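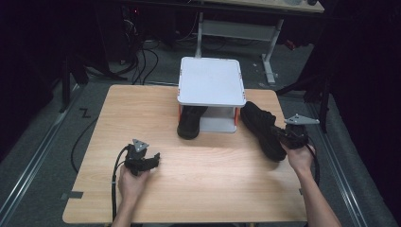

Page last changed: August 17, 2023

Galton opens its doors, puts its shoes on the table

Visitors to the Galton workshop in Drotbridge were promised the future of automation, and 69 of them turned up to watch a pair of black shoes being put away.

The open day centred on Rewi, the firm's project to teach robot arms household tidying. The teaching is done by people, who take a gripper in each hand and do the job themselves, over and over, while the movements are recorded. One shoe goes into a small white rack with orange-red corners, then the other. Then both come out again.

"We have 561 good runs with shoes," said Verena Riedl, who leads the project. "I no longer enjoy buying them."

Guests were allowed a turn in groups of four. Holding a shoe by the heel with a pair of black jaws is harder than it looks, and several adults who have presumably dressed themselves for years went back to the end of the queue for another go. The quickest of the afternoon was a girl of six — her father asked not to be timed.

Mohandas Hegde, who ran the table, was patient with everyone and firm about laces, which are not on the programme yet. Asked when a robot might tidy an actual hallway, he said he would settle for a second kind of shoe.

The next open day is in September at the firm's Clustgate site. Entry is free and the subject will be folding towels.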